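The Mukar Seed Library Is Open Again, and I Came Home With Beans

I drove out to Mukar on August 30, 2024 for the reopening of the seed library, mostly because Hauwa Chukwu told me there would be soup. There was soup! But I stayed for the cowpeas, and I ended up with three packets of them in my coat pocket, so let me tell you what's going on over there.

If you missed the news in May, a burst pipe shut the old room at the Rahman Street hall and the whole collection had to be moved out in one afternoon. Hauwa runs the library (and has the label maker to prove it), and she says they got everything into borrowed coolers and then into a spare pantry behind the Trulo bakery. The collection stands at 1,162 packets today, and 47 of those are kinds of beans and peas that local families have been saving for themselves, some of them with no name beyond "Grandma's brown ones."

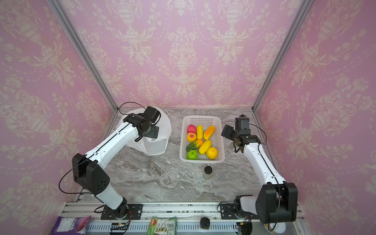
The new room is at the other end of the hall and stays a good deal cooler, which matters a lot for seed that has to sit a few years. You borrow a packet in spring, grow it out, eat most of what you get and bring a handful back in the fall. There's no fee and no card. You write your name in a green ledger and say what you took. I asked what happens when somebody's crop fails and Hauwa just shrugged and said to come get another packet.

The cowpea I went home with is a small cream-colored one with a dark red eye. Ikechukwu Olatunji has grown it on the slope behind his house for 11 years, and he cooked a huge pot of it for the opening with onions, smoked pepper and a bit of palm oil. I had two bowls. He told me it shrugs off dry weather better than anything else he's tried, and that last summer, when his sweet corn gave up completely, the cowpeas kept on setting pods. "I watered them twice," he said. "Maybe I forgot the second time."

Catrin Edwards gave a short talk on saving squash seed, and I learned I've been doing it wrong for years (I plant my zucchini right next to my acorn squash and then wonder about the strange things that come up). She'll teach a longer class once the harvest is in, with hand pollination and all the taping shut of flowers that goes with it. Sign-up is in the ledger, on the back pages.

Money came up too, briefly. The move and the new shelving cost $550, and most of that was covered by a supper at Fesinico, the little place by the bridge, where Vilém Hájek put a bean stew and a rye dumpling on the menu and gave the library the night's takings. He wants to do it again with a fall menu built on whatever gets returned to the shelves, so it could be a very beany evening. I'm already in.

The seed library is open whenever the hall is open. They're short on peppers, lettuce and any kind of okra, so if you've got some going to seed out back, let it dry, put it in an envelope and write down where you got it. Hauwa will handle the label.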